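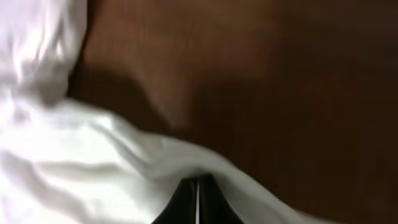
Switching to cloth napkins, two years in

I used to buy paper napkins in the big pack from Kesa, the one with 300 in it, and it lasted us a little over a month. There are four of us at dinner most nights and the kids went through them like tissues. One June I got tired of carrying the pack up the stairs and bought a stack of plain cotton napkins instead. I have had a few emails asking how it went, so I'm writing it down.

The first set was a mistake. I bought them by looks. They were a polyester blend, and they pushed water around the table without picking any of it up. They went to the garage, where they are no good for oil either. The second set was all cotton, medium weight, from a seller called Sadeghi that mostly does restaurant linens. Those are the ones we still use. They shrank a fair amount in the first wash and came out a bit crooked, and after that they stayed the same size.

Washing is less work than I expected. They go in with the towels. I don't run a separate load and I don't use softener on them. Tomato sauce comes out if I rinse the napkin under cold water before bed. Turmeric doesn't come out. I tried baking soda, dish soap and a stain bar, and the best result I had was from hanging the napkin outside in full sun for a couple of afternoons, which took it from orange to pale yellow. We now own a few pale yellow napkins.

I don't iron them. My mother ironed everything, pillowcases included, and I did try it for the first few weeks. If you pull them out of the dryer slightly damp and smooth them with your hand on the table, they are flat enough for spaghetti.

Everyone keeps the same napkin for a couple of days unless it's really dirty. To tell them apart we tried rings, which got lost, and then colored thread in one corner, which works. My neighbor Parviz Moradi showed me how to do the stitch so it doesn't pull out in the wash. My first ones looked terrible and they have held up fine.

On money: I added up the receipts for the paper ones once and then lost the piece of paper, so I can't give you a figure. The cotton ones had paid for themselves before the first year was over, and I have replaced two since then. One went through the lawn mower.

We still keep a small pack of paper ones for the car and for birthday parties. I don't see a reason to be strict about it.

Next I want to do something about dish towels. The ones we have are thin and most of them came free with something. If you have a kind you like that dries glasses without leaving lint, leave a comment. Please don't suggest microfiber, I can't stand how it feels on my hands.

Posted in: Kitchen, Laundry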